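バナナとまな板と、冬の台所の小さいコツいろいろ

2021年12月5日

寒くなってきましたね。朝の台所に立つのがつらい季節ですが、うちは相変わらず毎朝バナナです。前にバナナの保存のことをちょろっと書いたら「切り方のほうも知りたい」というお便りをいただいたので、今日はバナナの話と、そのついでにまな板の話をだらだら書きます。長いです(笑)。お茶でも飲みながらどうぞ。

■バナナは皮ごと切ってしまう

私、以前はバナナをきれいに全部むいてから、まな板の上で輪切りにしていたんです。でもこれ、ぬるぬるするし、包丁にくっつくし、まな板は甘い匂いになるしで、朝から地味にイライラするんですよね。

で、今は皮ごとです。皮つきのまま横に寝かせて、包丁をトン、トンと入れていく。切り離してしまわないで、下の皮を少し残すくらいで止めておくと、全体がバナナの形のままつながっています。このままお皿にのせて出すと、食べる人が自分でポキッと取って、皮をくるっとはがして食べられます。手が汚れにくいから、出かける直前の朝ごはんにすごくいいんです!

コツは曲がっている外側を手前か横に向けて、ころがらない向きを先に探しておくこと。バナナって一本ずつカーブが違うので、置いてみて、ぐらっとしたら反対にひっくり返す。これだけでずいぶん切りやすくなります。

軸のほうは最後まで切らずに残しておきます。軸は持つところになりますし、残った分をラップで包むときも形が崩れません。先っぽの黒いところは、私は切り落とす派。食べても別に害はないと思うんですけど、あのちょっと硬い感じが苦手で……。 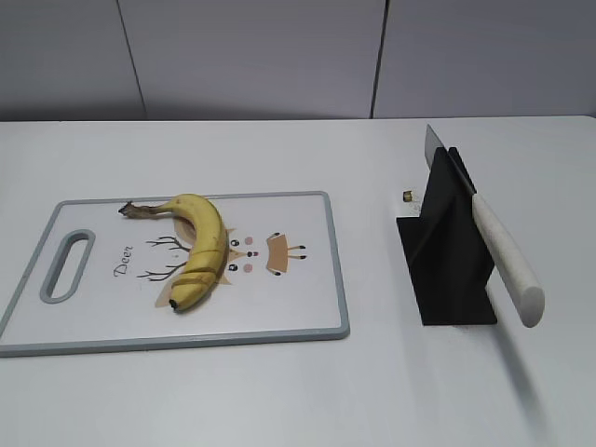 包丁は大きいのを出さなくても大丈夫です。うちではPorovの小さいペティナイフを使っています。もう長いこと使っていて柄もくたびれてきたんですが、果物はこれがいちばん手になじむんですよね。切れ味が落ちてくると、皮のところでグニッとつぶれて、中身まで茶色くなってしまうので、皮に刃がすっと入らなくなったら研ぎどきの合図にしています。トマトで確かめる人が多いみたいですけど、バナナの皮もけっこう正直ですよ。

刃を上から押しつけるより、手前に引くほうがきれいに切れます。急いでいるとつい押しちゃうんですけどね。私もよくやります。

■切ったあとの変色

これはもう、早く食べるのがいちばんなんですが、そうもいかない日もありますよね。お弁当に入れたいとか、ヨーグルトにのせるのは夜だとか。

レモン汁をかける方法は有名で、私もやっていました。ただ、うちの家族は酸っぱいのを嫌がるので、最近は薄めたレモン水にくぐらせる程度にしています。コップ1杯の水にレモン汁を小さじで軽く1杯。さっとくぐらせて、キッチンペーパーの上で水気を切ればおしまい。これくらいなら味はほとんど気になりません。

皮ごと切ったものは、切り口だけが空気に触れている状態なので、すき間をぎゅっと寄せてラップをぴったり巻いておけば、夕方くらいまではわりと平気でした。冷蔵庫に入れると皮は黒くなりますが、中は意外ときれいなままです。皮が黒いと捨てられそうになるので、家族には「まだ食べられます」とメモを貼っています。

冷凍するなら、こちらは皮をむいて輪切りにして、重ならないように平たく並べてから。保存袋はAmeoのマチのないタイプを使っていて、これが冷凍庫の引き出しにすっと立つので気に入っています。凍ったバナナは牛乳とミキサーにかけるだけで、ちゃんとおやつになります。冬でも暖房のきいた部屋で食べるとおいしいんですよ、これが。

■作業の前に台の上を広くする

料理が苦手だった頃の私に教えてあげたいのは、味つけのことよりも台の広さのことです。

まな板を置いたら、その横に手のひらを広げて置けるくらいの空きがほしい。切ったものをよけたり、皮を置いたり、包丁をちょっと寝かせたりする場所です。これがないと、まな板の上だけで全部やろうとして、切ったそばから下に落ちる、拾う、洗う、のくり返しになります。私は何度バナナを床に落としたことか。

白い台を使っているおうちは、汚れがすぐ見えるのがいいところで、同時に面倒なところでもありますよね。しょうゆの跡とか、コーヒーの輪っかとか。うちは台ふきんを2枚用意して、ぬれたのと乾いたのを続けて使います。ぬれたほうで拭いて、すぐ乾いたほうで追いかける。これで水の筋が残らなくなりました。
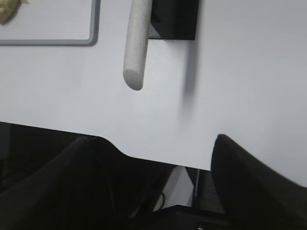 それから、台の上に「今使わないもの」が集まってくる現象、ありませんか? 郵便物とか、ペンとか、充電器とか。うちはひどいです。片づけても片づけても、夕方には戻ってきています。

あきらめて、私は「奥に寄せる」だけにしました。料理の前に全部しまおうとするから嫌になるんです。とりあえず奥へ、ずずっと寄せて、手前を広く使う。終わったらそのとき一つだけ元の場所に戻す。一つだけです。これなら疲れている日でもできます。Gallalgateで買った持ち手つきのかごを一つ置いて、そこへ全部がさっと入れていた時期もあったんですが、かごの底が化石みたいになってしまったのでやめました。底から5月の学校のプリントが出てきたときは、さすがに青ざめました(もちろん提出期限は過ぎていました)。

台が広くなると、不思議とまな板も奥まできちんと置くようになります。台の端ギリギリで切るのは危ないので、ちょっと面倒でも、切る前に一度まな板を手で押して動かないか見てくださいね。

■まな板は小さめを一枚足す

大きなまな板を一枚だけ使っているかた、小さいのを一枚足すと本当に楽になりますよ! 果物とパンだけに使う軽いまな板です。肉や玉ねぎのあとに果物を切って「なんかくさい……」となる、あの悲しい事故がなくなります。

うちのは584円でした。Cozmaの通販で、ほかの細々したものと一緒に頼んで、送料込みで合計2582円。ふきんとか、スポンジとか、排水口のネットとか、そういうものばかりです。正直、まな板はおまけくらいの気持ちだったのに、届いてみたらいちばん出番が多いという結果に。
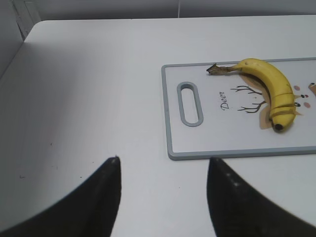
果物用のまな板を選ぶとき、私がいちばん見てほしいのはふちの形です。平らな一枚板もすっきりしていていいんですが、汁の多い果物を切ると、気づかないうちに台のほうへつーっと流れていくんですよね。うちのシカのまな板は、白い面のまわりを薄いグレーのふちがぐるりと一段高く囲んでいて、端のほうには細長い楕円の持ち手の穴があいています。この穴に指をかけてひょいと持ち上げられるので、切ったものをそのままお鍋やお皿まで運ぶのも楽ちん。穴のすぐ横に筆記体で「Deer」と書いてあって、小枝みたいな茶色い角が描かれていて、バナナをのせると顔がほとんど隠れてしまうんですけど、それも含めてかわいいです。

絵つきのまな板は「絵がはげないの?」とよく聞かれます。毎日使っていると、どうしても細かい傷はつきます。私は絵のある面では果物やパンみたいなやわらかいものだけを切って、かぼちゃなんかは絶対に切りません。力を入れてガツンとやると、プラスチックはあっという間に傷だらけになりますから。

ふちの段差は、汚れがたまりやすいところでもあります。スポンジの面でなでるだけだと残るので、角を立てて、ふちの内側を一周。持ち手の穴の中も忘れがちなので、使い古しの歯ブラシでくるくるっとこすっておきます。私は週末にまとめてやっています。

■プラスチックのまな板の洗いかた

果物だけなら、ふだんは台所用の洗剤でふつうに洗って、よくすすいで、立てて乾かすだけです。先に水でざっと流しておくと、バナナのぬるぬるがスポンジに移りません。ここでいきなり熱いお湯をかけるのは、うちではしていません。板によっては反ってしまうことがあるので、何度まで大丈夫か、表示を見てからにしてください。一度反らせてしまうと、切るたびにカタカタ鳴って、かなり悲しい気持ちになります。経験者です。

漂白するときは、決められた濃さに薄めたものをキッチンペーパーにしみこませて、上からぺたっと貼っておきます。桶がなくても流しの中でできます。時間は漂白剤の裏に書いてあるとおりに。長く置けば白くなるというものでもないみたいです。終わったらしつこいくらいにすすいでくださいね。換気も忘れずに。

匂いが気になるだけなら、粗塩をひとつまみふって、レモンを絞ったあとの皮でこする方法が好きです。台所がいい匂いになるので、ちょっと得した気分になります。ただ、細かい傷が多い面だと塩で余計にざらつくことがあるので、力は抜いて、なでるように。

乾かす場所は、壁にぴたっとつけないで、少しすき間をあけて立てかけます。持ち手の穴があるものはフックにかけてもいいですね。うちは吸盤のフックにかけていたら夜中にガシャーンと落ちて、家じゅうが飛び起きたことがあるので、それ以来ネジでとめるフックにしています。

■まな板がすべるとき

軽いまな板の弱点は、やっぱりすべること。小さいのに替えたら切りにくくなった、という人はだいたいこれだと思います。

ぬらしてかたく絞ったふきんを下に敷くのが定番で、これで十分です。ふきんは広げて、しわをのばしてから。折りたたんで敷くと今度は真ん中が盛り上がって、ぐらぐらします。ふきんがもったいないときはキッチンペーパーをぬらして敷いてもいいですし、100円ショップのすべり止めシートを四角く切って、4つの角に置くのもおすすめ。シートは洗って何度も使えるので、私は引き出しの手前に入れっぱなしにしています。

台がつるつるの場合は、台のほうが粉っぽくなっていてすべることもあります。パンを切ったあととか。ふきんを敷いてもまだ動くなと思ったら、一度台をさっと拭いてみてください。

■残った皮のこと

バナナの皮、放っておくと小さい虫が来ますよね。冬でも暖房をつけていると油断できません。うちは切ったらすぐ新聞紙にくるんで、ゴミの日まで余裕があるときは袋に入れて冷凍庫のすみに置いています。凍った皮を家族がアイス用のバナナと間違えて出してきたことがあるので、袋には太いペンで大きく「皮」と書いてあります。

皮の内側で革靴を磨くという話もよく聞くので、一度試してみました。たしかに少しつやは出たんですが、そのあと布でしっかり拭き取らないとべたつきます。急いでいる朝にやることではなかったです。観葉植物の葉っぱも同じやりかたで拭けるそうですが、そっちはまだやっていません。

次は、熟しすぎたバナナで作る蒸しパンのことを書くつもりです。今ちょうど、軒先に吊るしたみたいに黒くなった一房が台所で待っているので、早めに作らないと!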